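Visit report: regional broadcast centre, Kemeys

Filed under: Media and politics

The public broadcaster's regional centre at Kemeys opened its current affairs floor to visitors for one afternoon in March. I put my name down because I have spent several years complaining on this site about how political interviews are chosen, timed and edited, and had never seen the process from the producers' side. The notes that follow are in the order of the tour.

Arrival and briefing

Visitors were admitted in groups of eight, with 40 minutes on the production floor and a further session in the theatrette. The building is a two-storey brick block behind the Likside bus interchange. Bags were checked and phones had to be switched off past the second door. A printed sheet set out what would be covered: guest booking, running order, studio operation, complaints. Commercial arrangements and staffing were listed as outside the scope of the visit, and questions on both were declined when they came up.

Guest booking

The morning program books political guests through a shared log called Ruvora. Each entry records the guest, party or organisation, topic, requested duration, actual duration and whether another view was sought. The last field is mandatory. It accepts three values: sought and accepted, sought and declined, not sought. The third requires a written reason.

We were shown a summary page for the previous quarter. It held 163 entries for politicians or party spokespeople. The breakdown by party was on screen for long enough to read but we were asked not to publish it, and I have not. What I can say is that the measure used is number of appearances. Duration is recorded but does not feed into the summary. An opposition frontbencher with a half-hour in the studio and a government backbencher with a three-minute phone grab each count as one. I asked whether the durations were ever totalled. The answer was that they could be exported and that this was done during election periods.

In my view this is the main weakness of the system. Most of the complaints I receive from readers concern the long unchallenged interview, and that is the item the quarterly summary is least able to detect.

Running order

The running order is built in Zusto, a scheduling package that replaced a spreadsheet. Segments are blocks on a timeline, coloured by type. Political interviews are purple. A presenter's brief is attached to each block and locked ten minutes before air. The sample brief we were handed ran to a page and contained a biography, four suggested questions and a list of recent statements by the guest. It contained no costings and no rebuttal material. The producer leading the group said background of that kind is given verbally, and that presenters differ in how much of it they want.

The sample concerned a state housing announcement. Two of the four questions invited the guest to describe the policy. One asked about timing. The fourth asked about funding, and was marked "if time".

Studio operation

Studio 2 has a desk for the presenter and three guests, with a separate booth for the panel operator. Talkback calls are answered by two people, who type the caller's suburb, topic and a one-line summary of the opinion to be expressed. The presenter sees these on a screen and chooses. Around 300 calls are logged in a normal week, with a small fraction put to air. Callers are not asked about party membership. It was put to the staff that organised callers could therefore get through repeatedly. They replied that numbers are matched against the previous fortnight, and that a caller who has been on air in that time is passed over.

We watched a dry run of a debate segment with staff reading the parts. Clocks for each speaker are visible to the presenter but not to the speakers. The totals differed by less than a minute at the end, with no intervention beyond the usual "briefly, please".

Complaints

The session in the theatrette covered complaints handling. A complaint alleging bias goes first to the program, then to a separate unit if the complainant is unsatisfied. The unit assesses the single broadcast complained of. It can look at related coverage but is not obliged to. Findings are published in summary only. Transcripts are not supplied, although the audio remains online for a limited period.

The tour finished at 4 pm. Parking at Likside is free after 3 pm. Future visits are to be advertised on air, and bookings are by web form only.
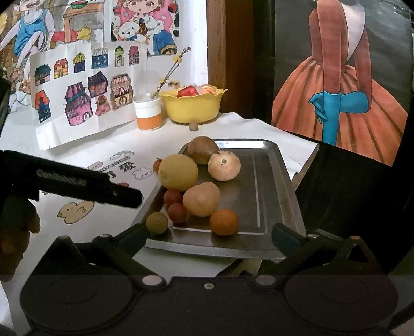
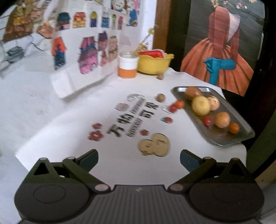

Page last modified: March

Correction: an earlier version of these notes said the presenter's brief was locked five minutes before air. The figure is ten.

Readers who have lodged a complaint about a political interview and received a written finding are welcome to send me the reference number and the program title. I am compiling a list of outcomes, and will remove personal details before anything is posted.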